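Toaster and toaster oven side by side on a marble counter – clearance and staining

Posted in Kitchen > Counters and small appliances

I have a white marble counter, grey veining, honed, sealed in July. The two-slice toaster and the toaster oven both live at the back, and the tea things stay on a bamboo board in front of them. Two points I can't settle. How much gap does the toaster oven need at the sides and rear? And does bamboo left in one position mark the stone? The board is the Prastby one with the raised back rail.

Milan Van Leeuwen

Check the manual for the oven first, as side and rear clearances differ by model. If you no longer have it, leave a hand's width on each side and more at the back. Keep anything plastic away from the door. Bottles tend to get parked at that end of the counter and the door glass runs hot. 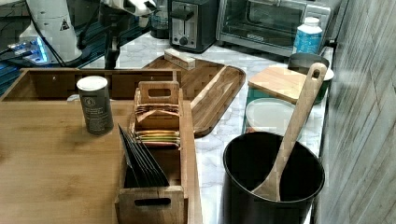 Photo: Morenike Afolabi

My own layout is similar to yours. The tea bags stand upright in a wooden caddy with a handle cutout at each end, and the caddy sits on the board with the canister, so the lot can be shifted when the counter is wiped. The divided wooden tray is separate and goes in front of the toaster.

On staining: dry bamboo does not mark sealed marble. Trapped water does. Lift the board weekly, dry the underside and fit thin felt or silicone pads. Crumbs are harmless but tea drips are not – blot them, then use a neutral stone cleaner.

Morenike Afolabi

What wattage is the oven? If it's over 1000 don't run it with the toaster on the same circuit. Mine tripped every morning until I moved the toaster to the other outlet.

Stevens11

Pads fitted, gap widened. The oven plate says 1000 exactly, the toaster is less. Will use them one at a time.

Milan Van Leeuwen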